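HIST 232: Everyday Measurement
Handout 3: The Bushel, or How to Argue About Grain

Reading for this session: the Jatness market rolls (packet, first 2 sections). Skip the editor's preface unless you enjoy watching a man settle scores with his former landlord.

Before you can tax grain you have to agree on how much of it there is. This sounds like a small matter and kept several generations of clerks employed. A bushel is a measure of volume, and volume is a poor way to measure anything that settles. Pour wheat from shoulder height and it packs down. Let it slide in from the rim and it sits light. The same tub holds more wheat in the first case, and the person pouring usually knew which case he preferred.

Terms to know

Struck measure: the grain is leveled with a straight stick, called a strike or strickle.
Heaped measure: the grain is piled until it starts to run off.
Shaken measure: see "heaped," then kick the tub.

A buyer wanted heaped, a seller wanted struck, and a landlord collecting rent in kind wanted heaped coming in and struck going out. You will find all three in the Jatness rolls, sometimes on the same page. Note too that a wide, shallow tub makes a bigger heap than a narrow, deep one of equal capacity. Lords who had never opened a geometry book worked this out without help.

The town of Firnik tried to end the quarreling by chaining a stone measure to the wall of the market hall. Anyone could bring a tub and test it. The rolls list 119 complaints in the years after the stone went up, which is more than in the years before. My own view is that people complain more once there is a place to do it. The stone also wore down along the lip, where sticks were dragged across it, so the official bushel shrank slightly under official use.

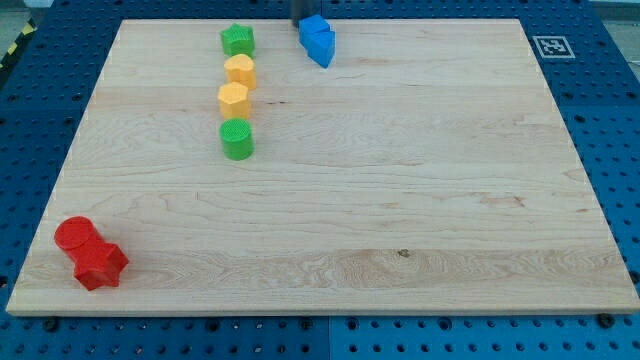 Levente Vörös objects to my reading of those complaints. He wrote to me after last year's version of this handout to say that most of them concern the strickle and hardly any concern the stone. A round stick, he points out, presses grain down as it rolls, while a flat one scrapes it off, and the town had fixed the tub without fixing the stick. He would like students to read the fee list at the back before siding with me. I have reread it and he may well be right, so I have moved it into the packet.

Stosteck, downriver, went another way and sold by weight from early on. Do not picture a triumph of reason. Damp grain weighs more, and the millers there became remarkably relaxed about leaky roofs. Szekeres, writing on the mill accounts, puts the gain from damp at around 3 percent in a bad autumn. We will get to scales, and to thumbs on them, next time.

For discussion

Pick one complaint from the rolls and work out who gains if the clerk agrees with it. Then work out who was paying the clerk.

Bring the packet. I have no spare copies, and the copier on the second floor still has my originals.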